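Fletwood Hoists - Frequently Asked Questions
Last updated 17 Mar 2022

What do you make?
Electric chain hoists, hand chain blocks and the trolleys they hang from. We used to make a garden winch as well. We sold 2.

What size of hoist do I need?
Take the heaviest thing you will ever lift, include the sling, the hook block and the pallet everyone forgets, and choose the next model up. "It's usually lighter than that" is not a weight. If you are stuck between sizes, send us a drawing and Aicha Mahrous in applications will pick one for you, with reasons, at some length.

What is the difference between the Morsy and the Gruvano?
The Morsy is the hand chain block: you pull, it lifts, and you find out how fit you are. The Gruvano is the electric one. Both use the same top hook, so you can start with a Morsy and change later without touching the beam.

Can I use a hoist to lift people?
No. We get this one more often than you would hope. Our hoists are for goods only, and that includes colleagues who say they don't mind.

How often should the chain be oiled?
Every 200 working hours, or monthly if you don't keep count. Wipe the chain clean first, with no load on the hook, then oil it along its full length, paying attention to where the links touch. Use the oil named in your manual. Cooking oil has been tried by a customer and we have the gearbox on a shelf. 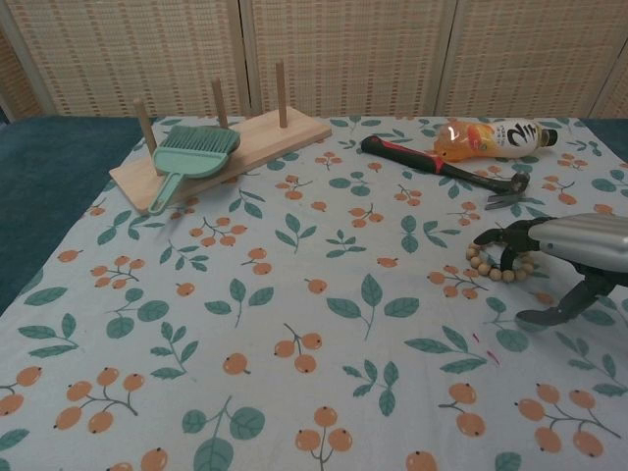 While you have the oil out, look at the hook latch too. It should spring shut by itself. If it needs a nudge, order a new one - part number 3543, and it fits every model we sell.

My hoist has stopped halfway up. What now?
Keep everyone out from underneath, then check the emergency stop on the pendant. It is nearly always the emergency stop. If it isn't, ring the service desk and leave the cover on.

Do you deliver?
Yes, from our Mistgate works. Stock models go out on a pallet, and the Gruvano with its long chain box weighs 286 kg packed, so please have a forklift ready, or several good friends.

When do you close for stocktaking?
The first week of September. Spares orders still go out, slowly.

Who do I complain to?
Tzu-hsuan Chung, customer service. She reads everything, including the ones in capitals, and answers in the order they arrive. Please have the serial number to hand - it is on the plate under the motor, usually behind the dust.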